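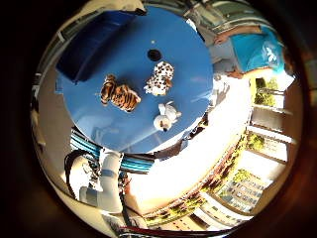 Kanokwan Ratanaporn would like it known that soft toys do not belong in a bin bag at the back of a cupboard, and that anyone who thinks otherwise is welcome to come along in July and be talked round. She has been sorting them for the Prisetow toy library since the spring before last, and she still stops to say hello to each one as it comes out of its bag, which does slow things down a little, but then it is meant to be a friendly sort of job.

The toy library lends playthings to families for three weeks at a time, in just the way you would borrow a book, and until now it has dealt mostly in puzzles, building bricks and a much-loved Hudora scooter with a waiting list of its own. Soft toys were always turned away at the door, chiefly over worries about washing. That changes this summer, when a new shelf called Mamo's Corner opens with tigers, spotty creatures of one kind and another, and plenty of woolly white ones – lambs seem to have been very popular presents round here.

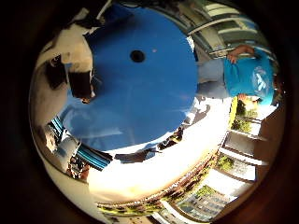
Kamonchanok Bunnag wrote in to say that her daughter had carried the same toy rabbit to bed for seven years and would never have parted with it after three weeks, so how on earth was a library going to manage the tears? It is a fair point, and one that has come up at nearly every sorting session. The answer, for now, is that a family can ask to keep a toy for good if it has plainly found its home, and all the library asks in return is another one in decent shape to take its place.

Every toy is looked over before it goes on the shelf, with loose eyes and ribbons snipped off or sewn back on, seams checked, and a name tag tied on if there isn't one already. The shaggy ones take the longest. 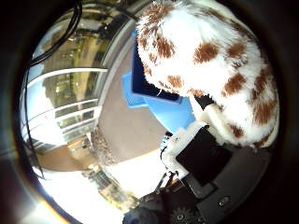
Long fur holds on to biscuit crumbs and all sorts, so it gets a good going-over with a pet brush before the toy is sent to Jasosen, the launderette on the corner, where the owners have kindly offered two free washes a month. Anything too worn to lend will be put by for the mending afternoon, and mending afternoons are always glad of an extra pair of hands and a spare packet of needles.

Donations can be left at the library desk during opening hours, in a clean bag please, with a note of the toy's name if it has one. There are 23 on the list for the new shelf so far, and room for a good many more.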